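Skirnside Graduate School of Management
Doctoral Admissions Preparation, Handout 2
Writing the Statement of Research Interest
Instructor: Parisa Kermani

Last session covered eligibility and the fee schedule. Today is the statement of research interest, which every applicant to the full-time doctoral track and the executive doctoral track has to submit with the main form. Bring a printed draft to the next session, even if it is only half done.

1. What the school asks for

The statement carries 44 of the 152 points used to rank applicants for interview. The rest comes from the entrance test, academic record and work experience. For the executive track the work experience portion is larger and the test portion is smaller, but the statement counts the same on both.

Word limit: 1,200, not counting references. The online form cuts off anything over the limit without warning, so paste your text in, save, log out, and log back in to check that the last paragraph is still there.

File type: the form takes plain text for the statement and PDF for the reference list. Tables do not survive the plain text box.

2. Order of sections

Most of the strong statements I have read follow this order:

Area and question. Name the area you are applying to (operations, finance, marketing, organizational behavior, information systems, strategy) and state your question in one or two sentences.

What is already known. Four to eight sources are enough. Readers want to see that you know the main argument in the area and where it is unsettled.

How you would study it. Say what data you would need and how you could get it. If you plan to use your employer's records, say whether you have asked.

Your preparation. Courses, methods training, a master's thesis, relevant work.

Fit. Which faculty work on something close to this. Check the current faculty page first. Two people in operations have left and the old brochure still lists them.

3. Narrowing a question

Nearly every first draft has a question that is too wide. Here is one from an earlier group, used with permission:

Draft A: "How does automation affect manufacturing firms?"

Draft B: "Do mid-sized electronics assemblers that automate one station at a time keep their line supervisors longer than those that convert a whole line at once?"

Draft B tells the reader the type of firm, the comparison and the outcome. It also suggests the method, a matched comparison of plants with personnel records. The applicant planned to work with two suppliers, Istero and Lysenko, and had a letter from one of them. That letter went in as an attachment and was brought up at interview.

Exercise (in class, 23 minutes): Write your question at the top of a page. Underline every noun. For each one, write a narrower noun beneath it. Rewrite the question using at least two of the narrower nouns. Trade with a neighbor and ask them to tell you what data they think you would collect. If they can't say, go around again.

4. Common problems

Life story openings. A sentence or two on why you came to the topic is fine. A full page about your school days uses up words you need for the method.

Naming a method you can't explain. If you write "structural equation modeling," expect to be asked what it is and why a simpler regression would not do.

Copying the school's own language. The panel wrote the website and will recognize it.

No mention of time. The full-time program expects a proposal defense by the end of the second year. A plan that needs five years of fresh data will raise questions.

Executive applicants sometimes write a consulting project. A consulting project solves a problem for one firm. A dissertation has to say something that holds for other firms too, and the statement should show how.

5. References

Use one style all the way through. The school does not mind which. If you use Wivier to manage sources, export the list and read it line by line, as it tends to drop issue numbers and repeat the first author.

6. Before the next session

Finish a draft of the first two sections. Read the sample statement in the course folder and mark the sentence where the research question appears. The form opens in January, and referees need their link at least three weeks ahead, so write to them now.

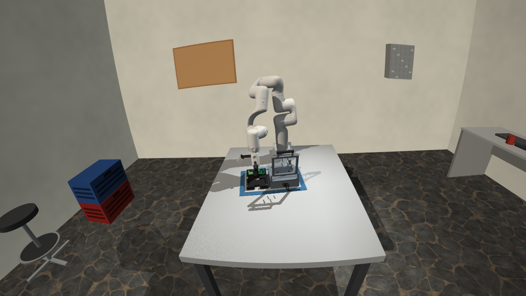
When you write to referees, send your question along with the request, even if the wording is still rough. A letter that mentions your topic is more useful to the panel than one that only says you were a good student. Executive applicants need one academic referee and one from work, and the work referee can't be someone who reports to you.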